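Ticket 3367
Queue: Box office and ticketing
Subject: Festival passes rejected at the door, Godoy screening room
Priority: High
Status: Closed
Opened by: Hinata Miyazaki

Initial report, 5:40 p.m.
The door scanners at the Godoy are turning away festival passes for the 6:00 shorts program. Single tickets scan fine. The screen goes red and says "Not valid for this event." So far every pass we have tried gives the same message, both printed and on phones. The line is out to the sidewalk. The other venue, the Prumeo, opened its doors at 5:30 and has no trouble with passes.

5:44 p.m. — Support
Please restart one scanner and try the same pass again. Leave the other one running so you can keep admitting single tickets. Can you also tell us what event name shows at the top of the scanner screen?

5:49 p.m. — Hinata Miyazaki
Restarted the left-hand scanner. Same message. The top of the screen says "Shorts Program B, Godoy, 6:00." That is the correct program. We moved it from the Prumeo yesterday when the projector there was double-booked with the filmmakers' talk.

5:52 p.m. — Support
Thanks, the move is useful to know. Was the event edited in Floltusen, or was a new one made?

5:53 p.m. — Hinata Miyazaki
A new one was made and the old one was canceled. I didn't do it myself but I can see it in the history.

5:55 p.m. — Support
The pass is tied to a list of events, and a new event is not added to that list on its own. I am adding it now. In the meantime please let pass holders in by hand. Write down the last four digits of each pass on paper so they can be entered later. The room holds 153, so stop at that number including single tickets.

6:03 p.m. — Support
Event added to both pass types (full festival and weekend). Please go to Settings on the scanner, choose Refresh Event Data, and wait for the green check. It can take a minute or two on the lobby wifi.

6:09 p.m. — Hinata Miyazaki
Right-hand scanner refreshed and now accepts passes. Left-hand one stuck at "Updating." We started the film five minutes late and people were good about it. 37 pass holders were let in by hand before the fix.

6:12 p.m. — Support
For the left-hand scanner, check which network it is on. It should be the staff network and the guest network will often time out.

6:16 p.m. — Hinata Miyazaki
It was on guest. It must have switched over when I restarted it. Moved it to staff, refreshed, and it now accepts passes too.

6:30 p.m. — Support
Good. I have gone through the rest of the schedule for other events that were canceled and made again. There is one more: the late show of the Eltora documentary at the Godoy, 9:15. It had the same problem and I have added it to the passes. Please refresh both scanners again before doors at 8:45.

8:51 p.m. — Hinata Miyazaki
Refreshed both at 8:40. Passes scanning normally for the late show. One new thing — the count on the dashboard for the 6:00 program is too low. It doesn't include the people we let in by hand.
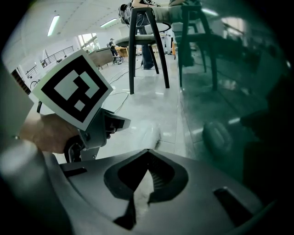 9:05 p.m. — Support
The dashboard only counts scans. Send us the handwritten list and we will enter those passes as admitted, and the total will correct itself overnight. Passes can be used more than once, so this will not block anyone from later screenings.

9:20 p.m. — Hinata Miyazaki
List sent. Two of the entries are hard to read, I have put a question mark next to them.

Follow-up, next morning — Support
All entries from the list are in. The two unclear ones were matched by checking them against passes scanned at the Prumeo earlier in the day. The total for Shorts Program B now agrees with the paper count.

Cause: Event canceled and created again after passes went on sale. Passes did not carry over to the new event.

Fix: Event added to pass types in Floltusen, scanners refreshed.

To avoid this: When a screening changes venue, open the existing event and use Change Venue. Tickets and passes stay attached, and ticket holders get an email with the new address. If the new room is smaller, the system will show a warning before it saves. If an event does have to be made again, open Passes, then Included Events, and tick the new one before canceling the old one.

Hinata Miyazaki, 10:15 a.m.
Thanks, I have printed the steps and taped them up in the box office. The email part explains why nearly 50 people went to the Prumeo first. OK to close.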